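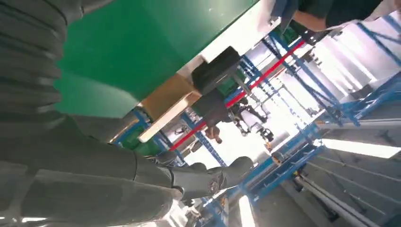 ## Jovimwood adds a hand kit to its warehouse arm rental

Jovimwood has started renting its warehouse arm with the Brotura hand fitted as standard. Until this spring the hand was an extra, ordered separately and fitted by the customer. Both now come under one monthly contract, along with setup and a service line.

The package is aimed at small and mid-size warehouses that store mixed goods on ordinary racking. Jovimwood says customers do not need to change their shelves. They do need a clear, level floor, a power outlet within reach of the base, and a work surface where a person can pass items to the arm or take them away.

**What is in the package**

- One arm with the Brotura hand, wrist camera and controller
- The Rernum planning software, licensed for the length of the rental
- A setup visit, with training for up to 6 staff
- Phone support on working days, starting at 8 in the morning

The shortest rental is three months. Pricing depends on the site and the number of arms, and Jovimwood quotes after a visit. The company would not give us a list price, but it did say the new rate is lower than renting the arm and buying the hand.

**How it handles boxes**

The hand has jointed fingers that curl around an item. Suction tools are quicker on flat, sealed cartons, and sites that move only those will probably be better off staying with suction. The Brotura hand makes more sense where the stock is mixed: small boxes, open bins, and parts that give a suction cup nothing flat to hold.

We spent most of a day with the arm at the Cattaneo demo hall, where it works next to blue steel racking with people close by. Over the day it was given roughly 350 picks, mostly small boxes and bins. It managed the plain boxes well. Shiny black packaging gave it more trouble — the camera sometimes misjudged the near edge, and the hand had to back off and try again. It dropped a few items, all of them soft bags.

Speed is modest. A trained person is still faster at a single shelf, and Jovimwood does not claim otherwise. The case for the arm is steady work over a long shift, with a person checking in now and then.

**Setup and safety**

Setup took the Jovimwood team one morning. Most of that went into teaching Rernum where the shelves were. The software asks the operator to mark each bay on a tablet, then moves the arm slowly through its reach to check for anything in the way. If a rack is moved later, the bay has to be marked again. We would like to see that step made shorter.

The arm slows when a person comes near and stops on contact. Customers still have to do their own risk assessment before the first shift, and the contract says so plainly. Ask about this early if your insurer wants paperwork, as the forms can take longer than the installation.

**Worth knowing before you sign**

The finger pads wear and are not covered by the rental. The service line replaces a faulty hand within 36 hours on the mainland, but there is no loaner in the meantime. Rernum works without an internet connection, though updates need one.

Demo slots at Cattaneo are open every Monday in May. Visitors can bring their own stock to try, and we suggest bringing the awkward items.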